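May
Dinesh Khurana

Hi all, this is the second report on the Zivero trial, and it's a lot cheerier than the first one. You paid for the kit so we could find out if it's worth recommending to small workshops like ours, and I can finally give you something more useful than "the box arrived and it's heavy."

The handheld gripper is the part I've spent the most time with. You hold it, you do the job with it, and the software (Pasomis, which comes with the kit) turns your recordings into something an arm can learn from. Setup took me 2 days, mostly my own fault for skipping a page on calibration. Once I went back and did it properly the tracking settled down and I've had very few dropped recordings. The support desk answered both my emails the same afternoon, which I did not expect at this price!

We've been working through the pick-and-place tasks in the order we agreed, starting with light things that are easy to crush. I do 20 recordings in a sitting and then stop, as my wrist gets tired and I start getting sloppy with the approach. 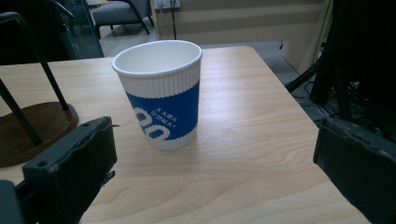 Squeezing too hard is still my worst habit. The trigger has a long, soft travel and it's easy to keep pulling after the pads have made contact. Nishad, the add-on that shows grip effort as a colored bar, helps a lot with this, and I'd call it a must for beginners. It's sold separately and I think that's a bit cheeky. Please could we count it as part of the real cost when we write up the final recommendation?

Now the grumbles. The pads wear faster than the brochure suggests, so I'd like to buy 3 spare sets before the next stage. The Pasomis export screen is slow and forgets your folder every single time you open it (I've reported this twice). And the manual reads like it was written for people who already own one.

Money: we have 2000 left in the equipment line, and the pads and the Nishad license both fit inside that with room to spare. I haven't touched the travel line.

Next up I want to vary the table positions more, then try the same tasks on the Dustance arm and see how much of my own wobble it has picked up. I'll send the success rates as soon as I have them, good or bad. If you'd like to come by and have a go yourselves, mornings suit me best, and do bring something small for it to pick up.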